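Carrasco Two-Arm Teaching Cell

The Carrasco is a bench cell for recording manipulation tasks by demonstration. Two arms are mounted on a common front rail and are moved either by hand, with the joints in free-drive, or from a remote leader pair connected over the cell network. Both modes write the same episode format, so sessions recorded by different operators in different modes can be merged without conversion.

Intended use

The cell is supplied for small rigid parts and for soft goods such as garments and towels. Typical recorded tasks are pick and place, sorting into trays, hem pickup, spreading and folding. It is not rated for production handling and has no part-present sensing.

Wrist view

Each arm carries a small camera at the gripper. The wrist stream is recorded alongside the overhead stream and is the main reference for the last part of an approach, where the arm itself tends to hide the part from any fixed camera. Rounded blocks are a good first task for a new operator – the faces are easy to line up, and a poor approach angle is obvious in playback. 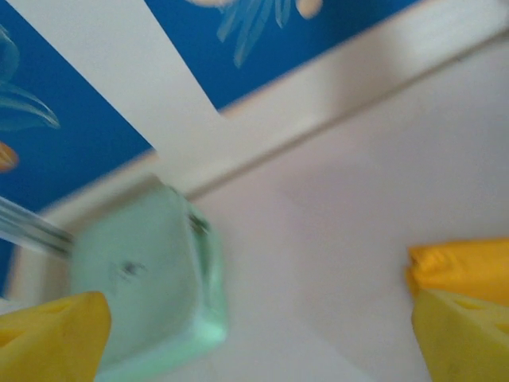

Ratree Rojanasak wrote to us that the wrist stream was more use to her trainees than the fixed view, but that fast wrist rotation under remote control left too many blurred frames near the grasp. She now has them set the rotation first and keep it constant while closing.

We recommend the same practice. The leader software includes a rotation limit for this purpose, set per operator profile. The limit applies only in remote mode. In hand-guided mode the joints follow the operator directly and speed is a matter of training.

Gripper fingers

The standard fingers are yellow printed parts with open cutouts. They bend slightly under load, which helps when taking up a single edge of cloth from a smooth surface. Fingers are replaced as a pair. After replacement, run the zero-gap routine before recording, or the gripper opening stored in the episode will be offset from earlier sessions.

For hem pickup, bring the fingers down close to the cloth edge, close slowly, and lift only after the gap reading is stable. Remote operators have no force feedback in the base configuration and should work from the wrist view and the gap reading together.

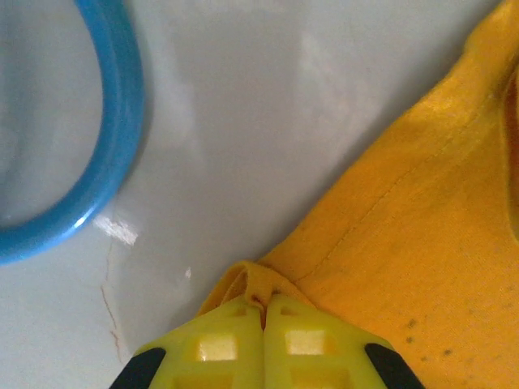

Can hand-guided and remote episodes be used in one training set?
They can, provided the mode tag is kept. Hand-guided episodes tend to show shorter paths and the operator's hands may enter the fixed view, so most users balance the two modes per task.

Recording

An episode starts and stops with the foot pedal or from the leader handle. Joint positions, gripper opening, all camera streams and the mode tag are saved on one clock. Episodes can be marked good, failed or recovered at the end of the take. Failed takes are kept by default; change this in the session file if storage is short.

Two-arm tasks

Spreading a garment needs both arms under control at once. In remote mode one operator drives both leader handles. In hand-guided mode we advise two people, one per arm, with the start and stop given by one of them. Keep both grippers at a similar height when the cloth is held at two points – uneven height pulls the garment toward the lower arm and the following grasp is harder to repeat. 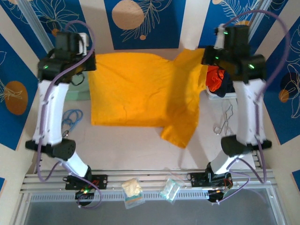
Tension between the grippers should be kept low. The software does not limit it, and a stretched garment will pull against both wrists and show up in the joint record as drift. If drift is flagged in 3 takes in a row, release the cloth, home both arms and restart the task.

Ordering

CAR-2 Two-arm cell with wrist cameras and foot pedal
CAR-2L As above, with leader pair for remote control
CAR-17 Replacement fingers, one pair
CAR-103 Cable set, both arms

Leader pairs made by Zodico can be connected with the adapter sold separately. Cells are assembled in Fallberg and shipped with the rail aligned. For lead times and operator training, contact Zulema Farías at the Fallberg office.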